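## 4. Laying Out the Simulated Bench

This section covers the bench scene used by the Bencombe student robotics club for the pick-and-return exercise. Complete Section 3 (installing Nesov and loading the club library) first. The scene must be set up the same way on every team's machine, or the scoring script will not give comparable results.

Allow about 40 minutes for a first set-up. Later sessions start from the saved scene file and need only steps 6 through 9.

### 4.1 Before You Start

- Close any other open scene. Nesov keeps the physics settings of the last scene loaded, including gravity.
- Confirm that the club library shows version 14. Earlier versions have the wrong mass for the forearm link.
- Have your team folder open. Scenes saved to the shared folder are overwritten every Friday.

> **Note:** The arm model is the Amdale arm as converted by the club. Do not substitute the manufacturer's own file. Its joints are numbered from the wrist down, and the club's scripts number them from the base up.

### 4.2 Placing the Mat and Pedestals

1. Load `room_tiled` from the library. Leave the walls and floor at their default positions.
2. Add `mat_large`. Snap it to the floor grid and set its opacity so that the tile lines can be read through it. The lines are used for alignment in step 6.
3. Add the two pedestals. Both stand on the floor outside the mat. If a pedestal overlaps the mat, the collision checker reports a contact on every time step and the run slows to a crawl.
4. Attach one mounting arm to each pedestal. Use the `top_face` anchor.
5. Lock the mat and both pedestals. Locked items show a padlock in the scene tree.

> **Caution:** Do not lock the robot arm. A locked arm accepts joint commands and reports success, but does not move. Teams have lost whole sessions to this.

### 4.3 Placing the Arm and Objects

6. Add the arm and place it flat on the mat, set diagonally, with the end effector toward the back wall and the large joint cluster toward the front. Use the tile lines to check the angle.
7. Turn off motor power for all joints in the Drive panel. The arm must be limp when the run starts.
8. Add the two small objects from the `handheld` group: the red tool and the black device. Place them side by side near the front edge of the mat, with the metal shaft of the tool pointing toward the device. Leave a gap between them.
9. Press **Settle**. The solver runs for 15 seconds of simulated time and stops. Compare your layout with Figure 4-1.
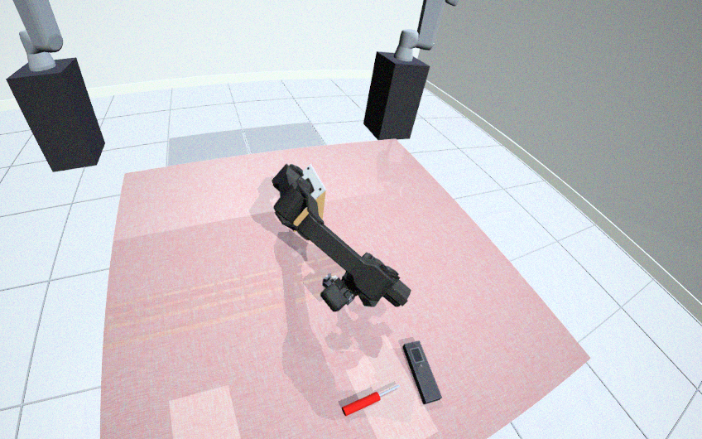
**Figure 4-1.** Bench layout with the arm lying diagonally on the mat and the two handheld objects near the front edge.

Small differences in the angle of the arm are acceptable. The scoring script reads the starting pose from the file and corrects for it. It does not correct for objects that touch each other, so zoom in on the gap and check it from above as well as from the front.

The shadow under the arm may look blurred or doubled. This is a product of the soft light setting and has no effect on the physics. Teams with slower machines can switch to **Hard light** in the Display menu.

### 4.4 Saving and Checking the Scene

10. Save the scene to your team folder as `bench_start`. Do not add a date or initials to the name - the script looks for this exact name.
11. Run `check_scene` from the Tools menu. It performs 14 checks and lists any that fail.
12. Correct failures in the order listed. One misplaced pedestal can cause several later checks to fail.

| Message | Likely cause | Action |
|---|---|---|
| `MAT_FREE` | Mat not locked | Repeat step 5 |
| `JOINT_LIVE` | Motor power still on | Repeat step 7 |
| `OBJ_CONTACT` | Objects touching | Move the black device and settle again |
| `LINK_MASS` | Old library version | Update the library, then replace the arm |

If `LINK_MASS` remains after the update, delete the arm from the scene tree before adding the new one. Replacing it in place keeps the old values.

Teams using the Fukuda controller plug-in should leave it disabled until Section 5. When enabled, it restores motor power each time the scene is loaded.

Questions about the scene file go to Iraís Cervantes. Attach the output of `check_scene` and the scene file itself. Screenshots alone do not show the lock states or the Drive panel settings.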